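Plekness pauses its table-clearing trials after the simulator let a bad grip through

Monday, December 23, 2019

I was meant to be writing up something cheerful for the last post before the break, and instead I've got a fault report open in the other window and a cold mince pie on top of it. So this is the news from our end of the building, and it isn't brilliant.

We've stopped all two-handed crockery runs on Okau, our robot, until the new year. The stop covers the lab unit here at Plekness and the second one over at Cuevas, and it came from Viorica Gavrilă, who looks after safety for both sites. People are fine. One stoneware bowl isn't, and neither is the outer casing on Okau's left thumb.

It happened last Thursday, in the middle of the afternoon. Okau was doing a job it had done many times over: pick up a bowl with the left hand, carry it across, put it into a second bowl, then move the cup out of the way with the right. The pick-up went fine. Partway across, the left hand squeezed. It didn't slip or wobble, it just carried on closing as if the bowl wasn't there yet, until the rim cracked and a piece shot off the end of the table. Faustino Manríquez was on the stop button that day and hit it straight away, but by then the thumb had jammed against the broken edge and the left hand wouldn't open. It took him and Jaqueline Beltrán 20 minutes with the power off to get the fingers loose, and she was picking bits out of the knuckle for a good while after that.

Everyone was behind the screen, I should say, and everyone had glasses on. The bit of bowl landed on the inside of the screen. Viorica measured how far it had gone and has put that in the report too, because she is Viorica.

What made us all go quiet is that this exact job had passed in simulation. We run everything there before it gets anywhere near real crockery, and the rule up to now has been simple enough: if the program gets through its full set in the simulator, it goes on the robot. This one had gone through 206 runs with no failures logged. I remember being rather pleased about it and saying so in the kitchen, which I now regret.

So on Friday Emiliano Serrano and I sat down and replayed the lot, slowly, with the grip readings switched on (they're off by default - they make the playback crawl). The simulated version of the job uses a pink bowl for the left hand, a teal one as the target, and a cup over by the right hand. I must have watched that pink bowl for hours by now. I dreamt about it on Saturday.
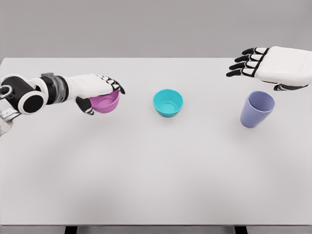 What we think went wrong

The hand has a force limit. When the fingers meet enough resistance they're supposed to stop closing and hold. In the simulator the bowls are perfectly stiff and can't break, so if the limit doesn't kick in, you don't see anything happen at all. The fingers press, the bowl sits there, the run gets a tick. On a real bowl you find out rather quickly.

With the readings on, the limit was failing to kick in on the left hand in 56 of those runs. All of them looked lovely.

Emiliano traced it to an update to the hand software from Tallex, which we installed in September. The update changed the units used for the limit on one side, so our left-hand setting was being read as a much bigger number than we meant. The change was in their release notes, and I want to be fair to them about that. I've gone back and there it is, in a table near the bottom, and I was the one who ticked the box to say we'd read it. We've told them the wording could be plainer and they've been decent about it.

Why it took from then until last week to bite is a slightly dull story. We'd been using plastic bowls on the real robot all autumn, and plastic gives a bit. Stoneware only came out last week, since Jaqueline wanted to try something heavier before the holidays.

What happens now

Viorica's rule for the moment is no hard crockery at all, on either site, and no two-handed work until the left-hand limit has been checked against a proper force gauge. The right hand has already been checked and it's fine. Single-handed jobs with soft objects can carry on at Cuevas, though I don't think anyone there is planning to work over Christmas (if you are, please go home).

The simulator is getting a change as well. Emiliano has added a breaking point to every bowl and cup, so that if a grip goes over the limit the run is marked as a failure even when the object looks perfectly happy. He's done the bowls. Cups are next, and he's promised me he won't touch the plates until January because his train's at four. We'll then redo the whole back catalogue with it switched on, all 231 saved jobs, and I'm fully expecting some more nasty surprises in there. I'd much prefer to get them on a screen than across the lab!

We're also ordering a new thumb casing. The old one has a crack along the inside and a nice long scratch, and Faustino has asked if he can keep it.

One thing I've been asked by three different people since Thursday is whether the robot "got angry", and no, it did not. It was given a silly number and did what the number said. I've also been asked whether the open day is still on. As far as I know it is, but the crockery demo will be swapped for something soft if the checks aren't finished by then, and Ailsa Rankin on the events side will let the schools know either way.

If you use the same hands and took the same update, please look at your force limit on both sides before you run anything else, and compare the two against each other. It's a quick check. You're welcome to drop us a line if you'd like to see our before-and-after settings - Emiliano has them in a tidy file and will send them over once he's back at his desk in the new year.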